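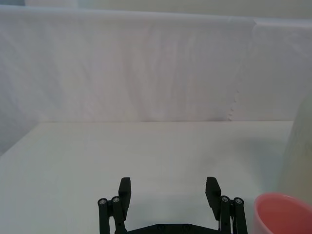 白い家具で部屋を揃えるのって、実際住んでみてどうですか。6月に引っ越し予定で、次は北向きの1LDK。今の部屋が茶色だらけで暗いので、テーブルもカーテンもラグも全部白にするつもりでいたんですが、妹に「病院になるよ」と言われて急に自信がなくなりました。テーブルだけはもう白で決まりかけてます。写真みたいな柄も何もない真っ白の天板。黒いものを置くとくっきり見えるし、失くし物が減りそうで。ただ汚れと、あと目が疲れないかが心配。経験者の方お願いします。あ、床は濃いめのフローリングです。
投稿者:mugicha_north 21:14

テーブル白、カーテン白でもう長いです。結論、テーブルはいい。カーテンもいい。ラグはやめとけ。以上。
投稿者:たてじま

ラグだめですか
投稿者:mugicha_north

だめ。濃い床に白ラグは縁から汚れる。端をみんな踏むから。真ん中だけ白くて周りが灰色のラグ見たいなら止めない。
投稿者:たてじま

横から失礼します。うちは逆でラグは白で平気です、毛足短いやつなら掃除機でどうにでもなるので。問題はカーテン。北向きで白カーテンだと冬の午後がほんとうに青いです。部屋ぜんぶ水槽みたいな色になる。生成りにしたら直りました。北向きなら真っ白じゃなくて、ちょっと黄色寄りをすすめます。
投稿者:nana_tsubu

それ電球の色の問題では? 昼白色のまま使ってない?
投稿者:たてじま

昼の話です。昼は電気つけてません。
投稿者:nana_tsubu

つければいいのに
投稿者:たてじま

うち、前の家が北向きで白テーブルでした。目が疲れるかって話だけど、つやありかつやなしかで全然違う。最初に買ったのがつやあり。ペンダントライトの丸い光がずっと天板に映ってて、新聞読むとき毎回よけて読んでた。2年がまんして、Kristiansenっていう家具屋のつやなしに替えたら夫も何も言わなくなった。ただつやなしは鉛筆の跡が残りやすい。子どもがいる家は要注意です。うちは宿題をそこでやるので、漢字の練習がうっすら残ってる。
消しゴムで消えるけど、消しゴムのカスがまた白くて見えない。手で触って初めてわかる。 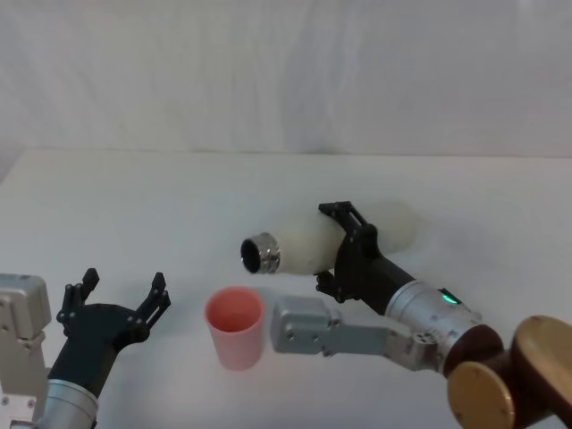 で、カスは濡らした布で拭くと伸びるだけなので、先に乾いたブラシで掃いてください。机用の小さいほうき、文房具屋に売ってます。それから水拭き、乾拭き。この順。逆にするとほんとに面倒。あとカレーの日はランチョンマット。これは宗教みたいなもんです、うちでは。
投稿者:おかわり自由

つやなし了解です! 鉛筆は使わないので大丈夫そう。カレーは食べます。けっこう食べます。
投稿者:mugicha_north

カレーならすぐ拭けば落ちるよ。落ちないのは毛染めと、あと輪ゴム。輪ゴムを夏に置きっぱなしにすると茶色い輪になって取れない。輪ゴム絶対置くな。あと新聞のインクとレシートも地味に移る。
投稿者:たてじま

レシートは移らないでしょ。感熱紙だよ。
投稿者:ishi_no_ue

移った。現にうちの端に831円って裏返しで残ってる。
投稿者:たてじま

それ何の店のレシートですか(関係ないけど気になる)
投稿者:nana_tsubu

Grorksteadのパン屋。
投稿者:たてじま

感熱紙で裏移りは聞いたことないけど、消毒用アルコールで拭いた直後に置いたとかならあるかも。ていうかアルコールを使うの自体やめたほうがいいですよ。塗装の天板だと、ちょっとずつやられて、ある日そこだけ手触りが変わってる。自分は仕事で什器の補修をちょっとやってたので、そういう天板はいやというほど見ました。中性洗剤を薄めて拭く、水で拭きとる、終わり。専用クリーナーも別にいらない派です。
投稿者:ishi_no_ue

専用クリーナーいらない派に反対。Pestorell使ってるけど全然違う。値段も2,000円で半年もつ。黄ばみがマシになった気がする。
投稿者:おかわり自由

「気がする」に2,000円かあ
投稿者:ishi_no_ue

気がするでいいんです、毎日見るものなんだから。
投稿者:おかわり自由

まあそれはそう。すいません言い方が悪かった。黄ばみについて書くと、原因はだいたい日光なので北向きならあまり気にしなくていいです。南向きの窓際に置いて、上に物をずっと置いてると、どかしたとき形が白く残ります。花瓶とか加湿器とか。たまに位置を動かせばいいだけ。自分のところはTrelalbridgeの倉庫市で買った展示品で、最初から四角い跡がありました。何が乗ってたんだろう。
投稿者:ishi_no_ue

テーブルの話ばかりになってるけど、元の質問は「病院になるか」ですよね。なります。うちはなりました。テーブル白、壁白、カーテン白、で、食器まで白にしたら母が来たとき声をひそめてしゃべるようになった。それで小物に色を入れることにして、クリーム色とかピンクとか、ぼんやりした色のものを食卓に出しっぱなしにしてます。赤とか青みたいな強い色だと今度はそこだけ浮くので、薄い色がおすすめ。コップ一個でもだいぶ違います。棚にしまわないで出しとくのがコツ。片付けすぎが一番病院ぽい。
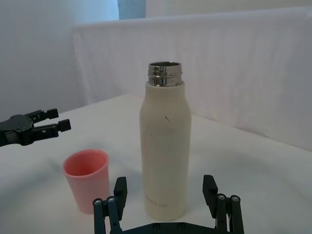
Edvin Hedlundさんの返信だと、色より先に質感を混ぜたほうがいい、同じ白でも布と陶器と紙が並んでいれば冷たく見えない、とのことで、これ別スレの「白い部屋が寒い」のほうで見ました。なるほどと思って麻のクロスを買ったんですけど、洗うたびに縮んで今は小さい座布団みたいな大きさです。考え方は合ってると思う。クロスは私の洗い方が悪い。
投稿者:さといも組

その別スレ読みました。たしかに質感の話、わかりやすかった。でもあの人の部屋、南向きですよね? 北向きで同じことしても影が弱いから質感がそんなに出ないんですよ。やっぱり色だと思う、私は。
投稿者:nana_tsubu

北向きでも出ますよ。横から光が入る位置に置けば。窓と平行にテーブル置いてないですか。直角にしてみて。
投稿者:さといも組

直角にすると椅子が引けない……
投稿者:nana_tsubu

みなさんありがとうございます、すごい勢いで読んでます。まとめると、つやなし、アルコール禁止、輪ゴム禁止、ラグは保留、小物は薄い色。カーテンだけまだ決められません。真っ白か生成りか。あと生地。ドレープのきいた厚手がいいのか、シーツみたいな薄いのでいいのか。アイロンはかけたくないです。一生。
投稿者:mugicha_north

アイロンかけたくないなら形状記憶一択。高いけど。
投稿者:たてじま

形状記憶は洗うたびに弱くなるからそこまで信用しないほうが。
投稿者:ishi_no_ue
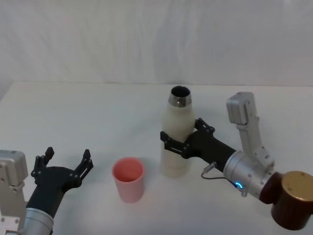
カーテン、うちはしわのまま吊ってます。脱水を短くして、濡れたままレールに戻すだけ。重みで伸びる分だけ伸びて、残ったしわはもうそのまま。神経質な人は無理かもだけど、白って案外しわが目立たなくて、写真の奥の白い布くらいのやわらかい縦のしわなら、影がうっすら入ってむしろのっぺりしない。テーブルも同じ白だと境目がうすい線くらいになるので、狭い部屋だと奥行きがあるみたいに見えて、そこは気に入ってます。逆に、ぴしっとした真っ白のロールスクリーンにしたときは壁が一枚増えただけみたいで、すぐ外しました。なのでラインはゆるめで。
投稿者:ふちなし

ロールスクリーン好きなんだけどなー。掃除が楽。ほこりたまらない。
投稿者:たてじま

掃除は確かに楽。好みですね。うちの場合は音が響くようになったのもあって。布のほうが静かな気がします。
投稿者:ふちなし

音の話わかる。白とか関係なく、布減らすと部屋の音がきつくなる。だからラグも敷いたほうがいいと思うんだけど。
投稿者:おかわり自由

敷くなら白以外で。ずっと言ってる。
投稿者:たてじま

白でいいって私もずっと言ってますが
投稿者:nana_tsubu

間をとってグレー。
投稿者:さといも組

グレー地味に髪の毛目立つよ、白髪も黒髪も両方。
投稿者:ishi_no_ue

じゃあ何色ならいいんだ
投稿者:さといも組

ベージュ。生成りカーテンに合わせるならなおさら。テーブルが白でも床が濃いんでしょ、間にベージュが挟まると段差がなくなる感じになる。うちは前の家でそれやって、引っ越してからも同じの使ってる。洗える小さめのを2枚並べておくと、片方洗濯中でも床が出なくて便利。
投稿者:おかわり自由

2枚並べは盲点でした。それいいですね。カーテンは生成り寄りの薄手、しわ放置でいきます。サンプル生地だけ先に取り寄せて、今の部屋の北側の小窓に貼って何日か見てみようと思います。昼と夕方で。妹にも見せます、病院かどうか判定してもらう。
投稿者:mugicha_north

サンプルは必ず濡らして乾かしてから見て。縮み率がわかる。私みたいになるよ。
投稿者:さといも組

あと夜も見たほうがいいです。街灯が近いと、薄手は外の明かりで真っ白に光って寝れないことあります。寝室と続きの間取りなら特に。
投稿者:ふちなし

街灯……あります。ベランダの斜め前に。
投稿者:mugicha_north

じゃあ裏地つけて。後付けのやつ、フックに引っかけるだけの。裏地も白にすると外から見たとき揃ってきれい。
投稿者:ふちなし

裏地は縮まない素材のやつで。表だけ縮むと下からべろっと出るから。
投稿者:ishi_no_ue

経験者?
投稿者:たてじま

経験者です。今も出てます。
投稿者:ishi_no_ue

すいません、テーブルの大きさについても聞いていいですか。別スレ立てたほうがいいかな
投稿者:mugicha_north

ここでいいよ。部屋の寸法と、ドアがどっちに開くかを書いて。
投稿者:おかわり自由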